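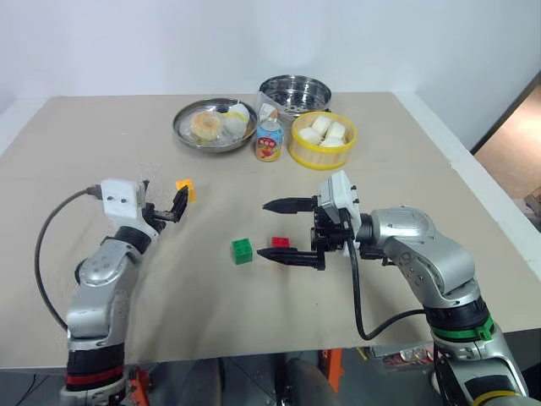 Bushra Farooqui reckons the Durkus lawn seed is overpriced and that her plain rye came up just as thick. She may be right about the price. I paid 70 quid for a sack and sowed it in October, which the packet allows, if grudgingly. First green showed after 14 days — patchy by the gate, decent elsewhere. It has since put up with two dogs and a trampoline. Shade is another matter: under the hedge I have moss, and very healthy moss it is. Three stars, and I'd buy the smaller bag.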